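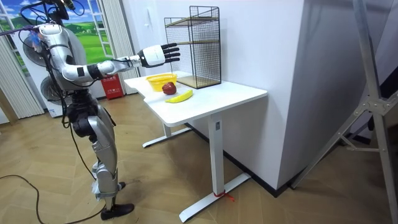
A hand held out toward the wire rack on the desk.

19th March
By Aníbal Marinho

I spent most of December helping my aunt get her papers in order, and I came away with a long list of things I wish I'd sorted out for myself years ago. Top of that list is naming a guardian for the kids. My wife and I had talked about it plenty (mostly in the car, mostly while looking for parking) but we had never put a word of it on paper.

So we finally sat down with Darwish, the little family law office over in Bulstead, and got it done in two visits. The first was mostly questions. Who would the kids live with? Would they have to change schools? And should the person raising them also be the one handling the money? I had always assumed that last one was automatic, but you can pick two different people, and we did. My sister gets the kids, my brother-in-law gets the spreadsheets!

We also named a backup, and I'm glad we were pushed on that. People move, people get sick, people's lives fill up. Ask your backup before you write the name down, by the way – ours needed a week to think it over and came back with some very good questions about bedtime.

One thing I didn't know going in is that a judge may still have to approve your choice, and a parent who is living usually comes first. If you share custody with an ex, bring your current order along to the appointment. Rules vary from state to state, so please don't take my word for any of this.

The wills with the guardian clause cost us $200 for the pair, plus $13 for certified copies of the birth certificates, which I had to order twice after spelling my own street wrong. The originals are in the fire box and my sister has a copy in her kitchen drawer.

If you want to get started, Fetstead Library has a free guardianship worksheet at the front desk, and the Rumov Street clinic takes drop-in questions on family matters. Bring the kids' full legal names and the addresses of anyone you're thinking of naming.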